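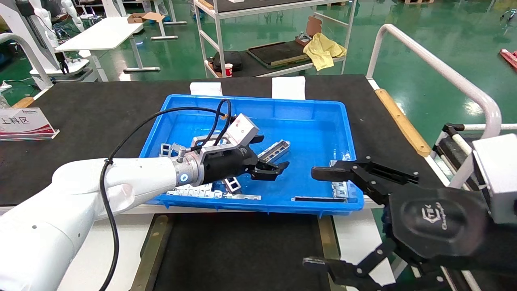 Hi Evanthia,

February update on the Ploreck localisation and accessibility work, a bit longer than the last one because a fair bit has moved and I'd like your read on the budget question near the end. Grab a coffee!

The short version is that the subtitle system is in, the remapping screen is mostly in, and the Spanish build is playable from the title screen through to the ferry in chapter four. The Welsh build is behind. I'll get to that.

Subtitles first, as they were the thing your panel asked about most. We've thrown out the old system, where every line of dialogue had its timing baked into the cutscene file, and moved to one that reads the timing from the audio. Gumaro did nearly all of that work and it has made my life so much easier (I used to dread any script change after recording, and now I just re-export and go have lunch). Players can pick a text size, a background colour and whether the speaker's name shows. We also added captions for sounds that matter to the puzzles, like the bell under the pier. The biggest text size still runs off the bottom of the screen on a handheld when two characters talk over each other. Gumaro has a fix half written and I'd expect to see it in the next build.

Remapping is nearly there on keyboard and completely there on controller. The hold-to-press actions can all be switched to a single tap now, including the winch, which was a horrible one for anybody with sore hands, me included by the end of a work day. What's left is the map screen, where the zoom keys are still hard-wired. It's a small job, just a boring one, and it keeps getting bumped.

On translation, Cayetano has delivered 78 per cent of the Spanish script and it reads beautifully. He's rewritten the fishmonger's jokes from scratch instead of trying to carry them across, and two people in the office who speak Spanish laughed out loud at the eel one. He's also been sending us notes on places where our English is confusing, and I've quietly fixed a bunch of those in the original. We hadn't budgeted for that and we're very lucky to be getting it.

Welsh is the harder story. Iolo was off for most of the winter and we decided to wait for him instead of bringing in somebody new partway through. I still think that was the right call for the quality of the thing, but it does mean we'll miss the date in the agreement. He's back at it now and working through chapter two. We also found out that our lovely hand-drawn font had no ŵ or ŷ in it, so every one of those was showing up as an empty box. Dindo drew the missing letters over a couple of evenings and they look like they were always there.

We ran our first outside playtest at the library in Lolville, with 27 players, a good number of whom use some kind of assistive setup at home. They were generous with their time and pretty blunt, too! The favourite feature by a mile was being able to pause in the middle of dialogue. The least favourite was the colour of the hint text, which people found hard to pick out against the water in the harbour levels. We've changed it, and Dindo is trying out an outline as well. I've attached the full notes with names removed.

Now the money. We're on track everywhere except voice work, where the booking at Athanasiadis cost more than we'd planned after one session had to be redone. I'd like to move $1,000 across from the travel line, which we've barely touched, to cover it. That wouldn't change the total. Could you let me know if an email is enough for that or if you need the variation form? I've got the form half filled out either way.

Coming up next: the caption overflow fix, the map keys, the rest of Spanish, Welsh up to the end of chapter two, and a second playtest, which Berari have kindly offered to host at their office. They have step-free access and a quiet room, so I said yes on the spot. You'd be very welcome to come by, and I'll send the details once they've confirmed the room.

The build link and password are the same as before. If it crashes when you open the journal, delete your old save and start fresh, it's a known one.

Talk soon,
Dindo says hi too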